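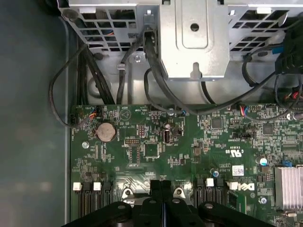

Puesto Dunov, cámara de muñeca. La pinza sobre las ranuras de memoria.

El protocolo de Cumus pedía 400 demostraciones válidas de extracción de memoria. Una demostración era válida si empezaba con la pinza abierta, terminaba con el módulo en la bandeja y no contenía pausas superiores a 2 segundos. Ramesh Jaiswal llevaba 22 rechazadas, todas por pausa.

Jahangir Majumder le leyó el informe desde la otra mesa.

—Episodio 20. Te detienes antes de abrir la pestaña blanca.

—Estaba mirando.

—El criterio no contempla mirar.

Ramesh ajustó los mandos, volvió a la posición inicial y bajó el brazo hasta que los dedos quedaron sobre las ranuras. En el monitor tenía la placa verde, la pila de botón, el disipador a la derecha, los cables negros que bajaban de la jaula metálica. Había reparado equipos como aquel durante nueve años, a mano, y siempre se paraba en el mismo punto. La pestaña cedía o no cedía según la presión, y convenía saberlo antes de apretar.

Grabó otro episodio sin detenerse. El módulo salió torcido, rozó el soporte y cayó en la bandeja. El programa lo marcó como válido.

—Ese entra —dijo Jahangir.

—Es peor que los otros.

—Entra.

En diciembre llegó la primera política entrenada, a la que en Upadhyay llamaban Simon. La instalaron en el mismo puesto, con la misma carcasa. Simon abría la pestaña de golpe, tiraba en diagonal y rozaba el soporte. Ramesh reconoció el movimiento de la muñeca, un giro corto hacia dentro que él hacía cuando tenía prisa.

Pidió acceso a los episodios rechazados. Seguían en el servidor, sin etiquetar. Escribió una solicitud de cambio en la que proponía ampliar el límite de pausa y adjuntó los 22 archivos. En el campo «Justificación» puso: «El operador está mirando». Jahangir la revisó, corrigió una tilde y la envió.

La respuesta tardó cuatro días. Aprobaban la prueba con una copia del modelo.

La copia bajó sobre las ranuras y se quedó quieta. Jahangir miró el cronómetro y luego a Ramesh, que había retirado las manos de la mesa.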